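Reading time: 4 min

Mulenitz Engine Test Oral History: progress report to the Quiroga Fund

Sunday, February 25, 2007

Quick one, the full budget sheet comes separately with the March invoice. Covers everything since the last report. Written between two trips so forgive the shorthand.

Where we are

Recording is ahead of plan, transcripts are behind. Short version. The grant paid for interviews with people who worked on the upper stage engine tests at the Mulenitz stand: technicians, pipefitters, typists, one of the guard shift, the people who ran the propellant trucks. We said 100 interviews by the end of the grant. We have 124 recorded. Word got around after the church supper notice and people started calling us instead of the other way round, and I didn't want to turn anybody down at their age.

That does mean more tape than we budgeted to type up. 290 hours all told. See under money.

What people are talking about

Less about the big firings than we expected. Everybody has the story of the windows rattling in town, and we've mostly stopped asking for it. The stuff that fills up tape is the ordinary work. How valves got cleaned. Who was allowed to sign a tag. What a hold was like at two in the morning when the weather people and the range people didn't agree. One former parts clerk talked for a whole afternoon about the numbering system for seals and it is some of the best material we have, really. She could still recite it.

Also a lot on the layoffs. The Brovent contract ended and most of the second shift was let go inside a month. Several people moved out of state and came back years later, some never worked in aerospace again. A welder went into school buses. We had this down as a side topic in the proposal. I'd like to make it a full chapter of the finding guide, if the Fund has no objection. Let me know.

Still thin: the women in the computing room. We've got three and they all worked the same years. Two more have said yes, one said no thanks and I won't push.

Home visits

Most interviews are now done at home. The library room was fine but the air handler got onto every tape, and a good share of our people don't drive anymore. At home they sit easier and they go get things out of closets. Badges, pay stubs, a slide rule, a coffee can of lockwire. We log it and leave it with the family unless they ask us to take it.

Soft furniture and carpet help the sound a lot. Kitchens are bad (refrigerators). Field sheet now says: living room first, ask about clocks, ask about the phone, recorder on a folded towel. Visits run about half a day with the drive.

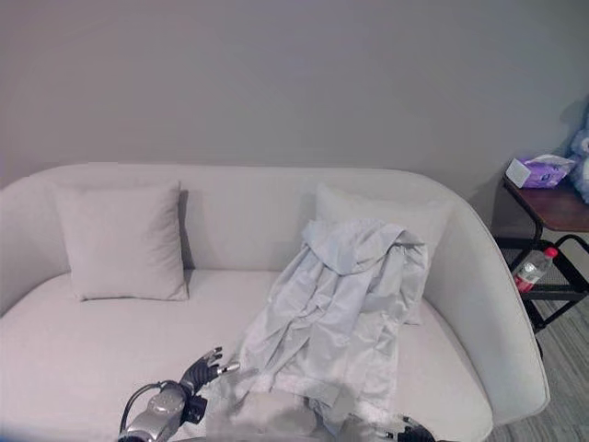 Equipment

Both Reteck recorders working. One had a bad battery door since the fall, taped shut, now repaired under the warranty at no cost to the grant. We lost one interview entirely, my fault, wrong input selected. Redone two weeks later and the gentleman was very decent about it, but it wasn't as good the second time and I've noted that in the file.

Backup is two sets of discs, one here, one at the county archive. The hard drive set is not done yet. It was promised for this report. Will be done before the next.

Transcripts

Behind. Our typist is good but the vocabulary is murder, and half the speakers drop into initials. We made a word list from the early tapes, mostly part names and building numbers, and that has sped things up. Audit-checking against the tape is the slow step now. Have asked the community college whether a student could take some of it for credit, no answer yet.

Anybody who asked for a copy of their own transcript gets it first. That's a promise we made on the release form and it does put the order out of whack.

Releases all signed except for a few where the family wants to read it first. Those tapes are closed until we hear. One person asked us to cut a section about a fire on the stand. We've kept the full tape sealed and made an edited copy for the reading room, per the policy you approved.

Money

Travel is over, because of the home visits. Room rental is way under for the same reason and the two nearly cancel. Typing is the problem. If we transcribe everything we run out before summer. Options as I see it: index the extra 24 by topic and leave them untranscribed for now, or move what's left of the exhibit line over to typing. I prefer the second. The exhibit can be panels on easels and nobody will mind. Need a yes or no from you by mid March please so I can book the typist.

No new equipment asked for.

Next

Finish the computing room interviews. Get the hard drive copies made. First draft of the finding guide, including the layoffs chapter if you agree. One group session with the old propellant crew, who have asked to be recorded togther and will all talk at once, so we'll be borrowing extra microphones for that.

Sample clips are on the disc with this, tracks are labeled. Track 4 is quiet at the start, turn it up.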